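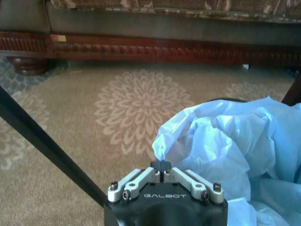 Does the liner have to be changed if the bin is only partly full?
Liners are changed on the schedule set out in Section 4.1, regardless of how full the bin is. A liner that is torn or soiled is changed at once.

4.3 Lining the Small Waste Bin (Sitting Rooms and Lounges)

This section applies to the small bins placed in the furnished sitting rooms at Mamitz and Kun. Kitchen and bathroom bins are covered in Section 4.5. Use only liners issued from the Zondine supply list. Liners for small bins are packed 60 to a roll and must not be used in the larger bins, which have a rim of up to 78 centimeters around.

Before You Begin
1. Move the bin away from curtains and upholstery so that there is clear floor on all sides.
2. Tie and remove the used liner. Place it directly in the collection sack. Do not set it down on the carpet or on any seat.
3. Check the inside of the bin. Wipe out any dust or residue with a damp cloth and dry the bin fully.

CAUTION: Do not spray cleaning products inside the room. Carved wood, lacquered cabinets and fringed cushions are easily marked. Take the bin to the utility area if it needs more than wiping.

Fitting the New Liner
4. Tear one liner from the roll along the perforation. Rub the top edge between the fingers until the two layers separate.
5. Open the liner fully and lower the closed end into the bin. Press it down until it touches the base.
6. Fold the loose edge outward over the rim, working from one side to the other. The overlap should be even.
7. Hold the rim on both sides and lift the bin slightly. The liner should stay in place when the bin is lifted.
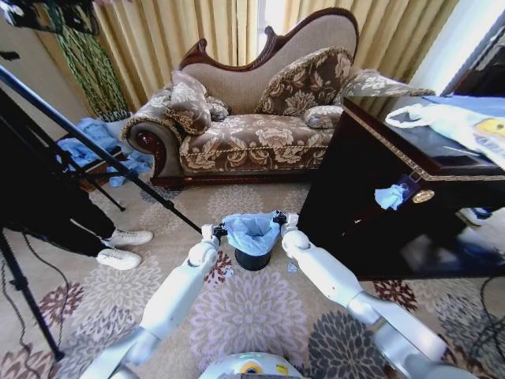 Figure 4-6. Small bin with blue liner, held at both sides of the rim.

8. Return the bin to its marked position. In rooms with a sofa, leave enough space for a guest to pass between the bin and the seat.

NOTE: If the liner stands up above the rim after fitting, air is trapped beneath it. Press the center of the liner down with an open hand and fold the edge again. Excess material may be gathered at the back of the bin and tucked under the rim.

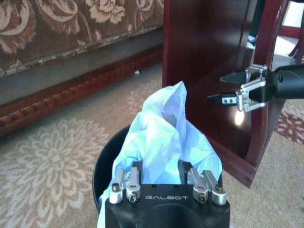 Figure 4-7. Liner rising above the bin, near the side of the cabinet.

Record Keeping
Enter each liner change on Form 293, giving the room number and the time. Used forms are sent to the Faltatov office at the end of each month. Spare rolls are kept on Shelf 27 of the supply room.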